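Art room walk-through, Murberg craft club, 7 Jan 2018
Checked by Tarcísio Paiva, notes typed up the same evening

Good news first: the room is in lovely shape after the break, and I came away itching to sit down with a box of pencils! Items are marked OK, FIX or WATCH. My comments follow each one, and please add yours under mine.

## Supplies

- **Colored pencils – OK.** All the tins are back on the low shelf. The blues are getting short (everybody loves a sky) but they still sharpen well. Please toss any pencil too short to hold comfortably.
- **Markers – FIX.** Two of the Fevik sets had caps missing, and one marker had a cracked barrel that leaked into the tray. I threw that one out and wiped the tray. Water-based only in this room, please. The strong-smelling permanent ones belong in the locked cabinet, and I found a couple mixed in with the kids' set.
- **Scissors – OK.** Round tips in the red bin, pointed ones up high. The left-handed pairs are finally labeled, and I'm so pleased about that.
- **Glue sticks and paste – OK.** Lids tight, nothing dried out. The big Suwannarat paste tub has its label facing the front so parents can read it.
- **Pencil sharpeners – WATCH.** The crank one is loose on its clamp again. I tightened it, but give it a wiggle before each session. The small hand sharpeners are fine – check that no blade is sticking out past the plastic.

## Paper and printed pages

- **Coloring pages – OK.** There are 828 sheets in the drawers, sorted by theme at last! Cristóvão did the sorting over the holidays and it is a joy to use. The dragons have their own drawer now. So do the mandalas, which the grown-ups keep asking for.
- **Staples – FIX.** Some of the home-bound coloring books have staples with the points turned out. I ran my thumb down the spines and pulled nine of them. They need a strip of cloth tape over the fold before they go back out.
- **Paper cutter – OK.** Blade locked down, guard on, stored behind the desk. Adults only, as always.
- **Drawer stops – OK.** Pulled each drawer all the way and the stops held. The bottom one sticks a bit in damp weather, so a rub of candle wax wouldn't hurt.

## Tables, floor and walls

- **Tables and stools – WATCH.** One stool rocks. It has a bit of blue tape on the seat. Use it for holding coats until February, when the new feet arrive.
- **Lamps – OK.** Both Adura desk lamps have good cords and the shades stay cool enough to touch. What a difference they make to shading work on a dark afternoon!
- **Cords – OK.** Nothing across the walkway.
- **Things fixed to the wall – OK.** Brackets snug, no cracks around the screws, nothing heavy hanging over where the little ones sit.
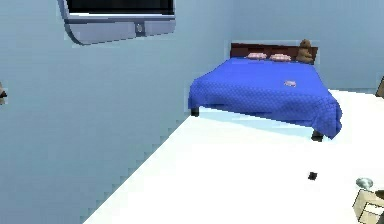
## Exits and first aid

- **Doors – OK.** Both open fully, nothing stacked against them. The sign over the back door is lit.
- **First aid box – FIX.** Only five bandages left, and we go through them fast with paper cuts. Wipes are fine.
- **Sink – OK.** Drains well, soap filled, step stool has its rubber grips.

## Comments

*Cristóvão Marinho:* Taped the staple spines this morning and they look great, almost fancy. I'll bring bandages. Could we keep a scrap sheet on every table for testing markers? It would save a lot of good pages.

*Tarcísio:* Yes to scrap sheets, I love it. Use the misprints from the bottom drawer.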